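Vallico Storage Rentals: Frequently Asked Questions
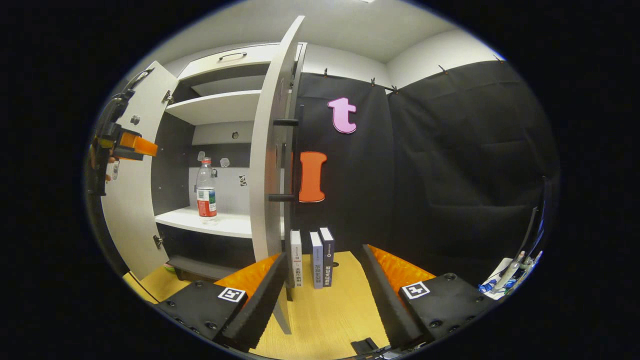 Answers for new and current tenants of the Vallico building on Quansah Street. If your question isn't covered, call the office or stop by the front desk.

What can I rent?

We rent storage by the month in three forms: cabinets, closets and full rooms. Cabinets are on the second floor and suit papers, clothes and small household goods. Closets and rooms are on the ground floor near the loading door.

How much does a cabinet cost?

A cabinet is $28 a month. A closet is $84 a month. Room prices depend on floor area, and the office will quote you one over the phone. Tax is added to all of these.

Is there a minimum stay?

One month for cabinets and closets, three months for rooms. After that you continue month to month until you give notice.

How do I sign up?

Come to the desk with a photo ID and a card for the first payment. The paperwork is short. You can fill it out ahead of time on our website, but you still have to sign in person. Your door code works as soon as the first payment clears.

Can someone else sign for me?

Only if they are going to be the tenant. If you want another person to have access, list them on page two of the agreement. You can add or remove people later by email.

When is the building open?

Tenants can use their codes from 6 a.m. to 10 p.m. every day. The desk is staffed on weekdays and closes early on Friday, at 3 p.m. If you get locked out after that, the number on the front door goes to our on-call line. Lockout calls are free the first time and $28 after that.

Do I bring my own lock?

For closets and rooms, yes. Any padlock that fits the hasp is fine, and the desk sells them. Cabinet locks are supplied by us and you get two keys. Please return both when you leave. We charge for replacements.

What am I not allowed to store?

Food of any kind, including pet food and birdseed. Fuel, paint thinner, propane, fireworks and ammunition. Live plants. Anything wet. Tires are allowed in rooms only. If you aren't sure about an item, ask first. We have had to dispose of things in the past and the tenant pays for it.

Can I work out of my unit?

No. You can sort, pack and repack, but you can't run a business from the hallway, plug in tools or receive customers. Sellers who ship from home often keep stock with us and that's fine.

Can I have packages delivered to the building?

The desk will sign for packages if you email us first with the carrier and your unit number. We hold them for a week. We don't accept freight or anything one person can't lift.

Is the building heated?

The second floor is heated and cooled. The ground floor is heated enough to keep pipes from freezing, but it does get cold in February. Photographs, instruments and electronics should go upstairs.

Are my things insured?

Not by us. Most renters and homeowners policies cover some property kept off site, so check yours. If you don't have a policy, we can sign you up for a Skalta tenant plan at the desk. You'll need to show proof of coverage within your first month either way.

What happens if I pay late?

Rent is due on the first. A late fee is added after the fifth day, and your code stops working after the tenth. Pay the balance and it comes back on within the hour. If you know you're going to be short, tell us before the due date and we can usually work something out.

Can I switch to a different size?

Yes, if one is open. You pay the difference for the rest of the month and get three days to move your things across. There is a waiting list for rooms most of the summer.

How do I move out?

Give notice by email at least ten days before the end of the month. Empty the unit, sweep it out and take your lock off. For cabinets, drop both keys in the slot by the desk. Deposits go back to the card you paid with.

Who do I talk to about a billing problem?

Ignacio Palma handles accounts. He's at extension 333 on weekday mornings. Please have your unit number ready.

Where do I park?

Use the lot behind the building, entrance on Zaltau Avenue. The spaces by the loading door are limited to 30 minutes.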